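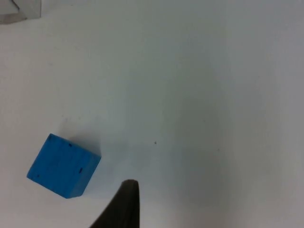
How many demonstrations should a team record before training its first policy?

Plan on 50 for a single task with one object, and record all of them with the same start pose for the arm. Teams that train on 10 usually get an arm that reaches toward the block and closes short of it. Going to 100 helps if the block's start position varies a lot. Past that point, time is better spent removing bad episodes than adding new ones.

The rest of this page covers the block-to-drawer task used in the Markdale student robotics club. It assumes that the arm is calibrated and that you have finished the teleoperation exercise.

Setting up the task

1. Place the drawer cabinet against the wall and mark its front corners on the table with pencil. If the cabinet moves between sessions, the earlier episodes no longer match the later ones.

2. Choose a region for the block that the arm can reach without passing over the cabinet. Keep the block at least a drawer's width from the open drawer so the two do not collide.

3. Home the arm. Open the gripper fully.

4. Check both camera views on the laptop. The side view must show the drawer and the pick region at the same time.

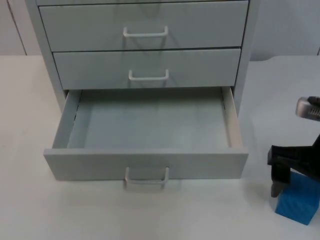 5. Start the recorder and wait for the frame counter to move before touching the controls.

6. Lower the gripper straight down over the block. Do not approach at an angle; the fingers push the block and the grasp ends up off center.

7. Close, lift, move over the drawer, lower, release. Back the arm off to the home pose.

8. Stop the recorder. Label the episode good or bad before starting the next one.

An episode is limited to 600 frames. Anything longer is cut by the Pomov recorder and the release will be missing from the file. If you run over, mark the episode bad and repeat it.

Checking the data

Replay every tenth episode at double speed. Look for dropped frames, a block that slides during the grasp, and pauses at the start. Trim the pauses with the script in the tools folder. Do not trim the end.

Yoshinori Yoshida's grasp check script flags episodes in which the gripper closed to its full limit, meaning there was no block between the fingers. Run it before you upload. Flagged episodes go in the rejected folder, with the original file name kept.

Related

Calibrating the wrist camera
Teleoperation exercise for new members
Pomov recorder: settings and file layout
Rules for the Clostomton drawer challenge
Training a first policy on the club machine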